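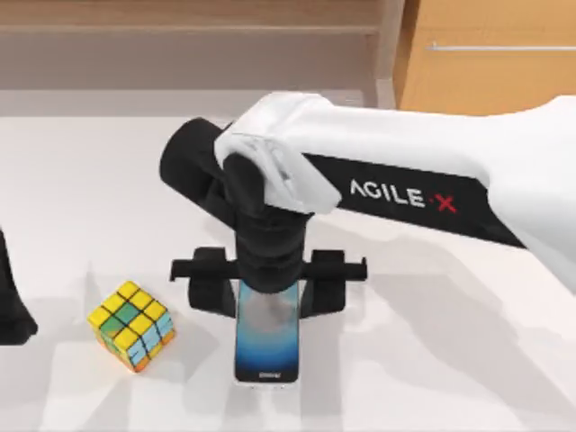

Slide 1. Simulated workcell, phone in the gripper.

Last updated: 3/24/19

Speaker notes: Dodadport, a scene kit for tabletop arms
Stijn Van Acker

Leave the first slide up while people find seats. Start when the door closes.

Hello, I'm Stijn. I work on the tools side at Pernari, and I've spent the last while using Dodadport on our own jobs. We pay for it like anyone else. I have 20 minutes and I'd like to leave five for questions.

Say up front: the slide behind me is a render. The arm, the phone, the cube and the cabinets at the back are all simulated. People in the last session thought it was our lab.

Slide 2. What you get

Dodadport is sold by Calimlim as a download plus a year of updates. In the package:
- room backgrounds, mostly kitchens and offices
- a set of tabletop objects with mass and friction already filled in
- arm and gripper models
- a task runner, which you drive from a config file
- an exporter for logs and rendered frames

The object set has 514 items in the version we run. Some are near copies of each other with different colors. Don't spend long here. They can read the list.

Slide 3. Why we looked at it

We had a phone handling job. Pick up a phone, hold it upright, set it down somewhere else. Easy to say. Phones are thin and slick, and the screen is the part you don't want to squeeze.

Go back to slide 1 for a second. Point at the fingers. The phone is standing on its short edge and the pads are closed on it near the top. The gripper hides the top part of the phone from this view, and that matters if your software is trying to find the phone's outline. We wanted lots of views like that one without tying up a real arm for a week.

The cube is sitting close by on the table. It gives the planner something to stay clear of on the way down. It also has strong colors and hard edges, good for checking whether your detector grabs the wrong thing.

Forward to slide 4.

Slide 4. Setup

Install took me one afternoon. Most of that was graphics drivers and had nothing to do with Calimlim. After that the sample task ran the first time.

Changing the scene is done in a text file. You name the object, give it a position, give it a range if you want it moved around between runs. Swapping the table height is one line. Swapping the gripper is more like a page, and the manual skips a step: you have to rebuild the contact table after you change the fingers. If you don't, the pads sink into the object and nothing warns you. I lost most of a day to that. Write it down if you're going to try this.

Slide 5. Our numbers

We ran 1,957 trials of the phone task over two versions of the scene. 736 of those used the lower friction setting for the phone. I'm giving you the counts so you know the size of the test. The success rates depend on our planner and I don't want them quoted as a score for the kit.

What I will say is that the failures were useful. The usual one was the phone tilting as the fingers closed. Second was the wrist coming down at a bad angle. Both are things we'd want to know before a real phone goes on the table.

(If someone asks for the rates, offer to talk after.)

Slide 6. What I like

Shadows and screen reflections are good enough to bother a detector in the same ways real ones do. On slide 1 you can see reflections on the phone screen where the gripper overlaps it. Our older tool drew screens as flat rectangles.

The logs are plain files. You can open them with anything.

Support answered my emails. The first reply was a link to the manual, the second one was from a person who had read the question.

Slide 7. What I don't like

Soft objects. Cloth and bags are in the object set, but I wouldn't use them for anything you need to measure.

Licensing is per machine. If you render on a shared cluster, the price goes up fast. Ask for a quote before you plan around it.

Two-arm tasks work, but the runner handles the arms one after the other unless you write your own timing. There's a note in the forum from August saying this will change. It hasn't yet.

Slide 8. Compared with Braltico

We tried Braltico too. Faster to render, and the interface is nicer if you don't like config files. It has far fewer household objects, and we would have had to model the phone ourselves. For bin picking with your own parts I'd look at Braltico first. For kitchen and desk items I'd take Dodadport.

Slide 9. Would I buy it again

Yes for rigid objects on a table. No for cloth. Get the trial, run your own object through it, and rebuild the contact table.

Questions. Repeat each one into the mic, the back row couldn't hear last time.

We use cookies to remember your settings. By continuing to use this site you accept them.

Copyright Pernari. Contact | Back to top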